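From: Liliana Guerra
To: Orach list – shared kitchens and small food makers
Date: Jun 30, 2023
Subject: Re: [orach] Cleaning cast iron and steel pans when many people use them

Dear Shanti, dear all,

Thank you for the long message. I read it two times, and then I read the older thread from December that you mentioned. I will answer under your points, as is the custom on this list.

Shanti Malhotra wrote:
> We have 38 members in the Catcombe kitchen now and the pans are
> suffering. Half of the people scrub everything to bare metal, the
> other half only wipe with paper. I put up a sign and it did not help.
> Which pads do other kitchens allow? Do you keep one rule for all pans
> or a different rule for each type?

We tried one rule for all pans in our first year and it went badly. The rule was "soft sponge only". It is a good rule for the nonstick pans, but it is useless for a steel pot where somebody has burned rice. People then took a knife, or the back of a spoon, and the scratches were worse than from any pad. So now we have three groups, and each group has its own hook color on the wall.

Blue hooks are for nonstick. Soft sponge, warm water, ordinary dish soap. No pad of any kind, also not the ones where the package says "safe for nonstick". Maybe some of them are safe, but a new member cannot know which.

Yellow hooks are for stainless steel. Any pad is allowed here, except steel wool on the pans with a polished outside, which belong to the baking group and which they like to keep shiny. For burned food we boil water with a spoon of baking soda for a few minutes and let it stand. Most of it then comes off with little force.

Red hooks are for cast iron and carbon steel. This is where the arguments start. Many of our older members believe that soap must never touch cast iron. I believed it also, my grandmother was very strict about it. But a small amount of modern dish soap does not take off a good seasoning. What does harm it is to leave the pan in the sink overnight, or to put it away wet. We wash, dry with a cloth, put the pan on low heat until the last water is gone, and wipe in a very thin layer of oil. If the oil is thick it becomes sticky, and the next person thinks the pan is dirty and scrubs it again.

> Also, where do you keep the sponges? Ours lie in the sink and smell
> after two days.

For this I have a stronger opinion. A sponge should never lie flat in a place where water collects. We used to have ceramic dishes, very pretty, a gift from somebody, and under each sponge there was always a small lake. Now we use open wire holders, so that the water can run out and air can come from below. They need to be washed too, of course, and we put them in the dishwasher with the evening load.

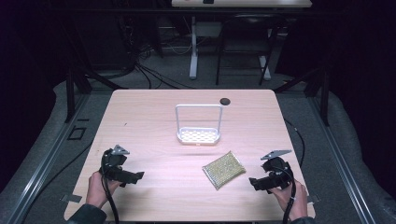

White wire sponge holder with the perforated tray, and a gold and silver scrub pad.

The glittery type of pad is liked very much by our members, but I would keep it away from your blue hooks. I have used such pads on glass oven dishes and on the stainless pots and was satisfied. Try it first on the bottom of the pot, please, where a mark does not matter.

Yavuz Sönmez wrote in the December thread that he changes all sponges on the first day of the month. For a kitchen with your number of people I think this is too seldom. We change the soft ones every week and the pads when they begin to lose their shape. We buy them in a carton of 150 from Rizzi, together with the bakery downstairs, and share the cost.

> Last question. Is it worth it to re-season the damaged pans or should
> we buy new?

Re-season, if they are cast iron and not cracked. Scrub the rust away, wash, dry completely, rub with oil and then rub it off again as if you had made a mistake and wanted no oil at all. Put it upside down in a hot oven for one hour and let it cool inside. Repeat two or three times. Open a window – there will be some smoke. Nonstick pans with a damaged coating we do not try to save.

Annelies Wuyts has a page with instructions that she made for the Gotitz kitchen, and it is better than my explanation. Maybe she can send it again, my copy is on an old computer.

About the sign: ours has very few words. The first version had a long text with reasons, and I am sure that I am the only person who has read it. Now there is a colored dot on each hook, the same dot on the handle of each pan (nail polish, it stays for some months), and one line of text per color. New members get a short tour of the sink before they get the key. The tour takes less time than cleaning one burned pot.

I have one question back to the list. We have hard water, and the stainless pots get a white layer on the inside. Vinegar works, but the smell stays in the room during the morning shift and the baking group complains. Does somebody use citric acid for this, and how much per liter? Zuweira Tsikata, I think you wrote something about kettles once, but I could not find it in the archive.

With kind regards,
Liliana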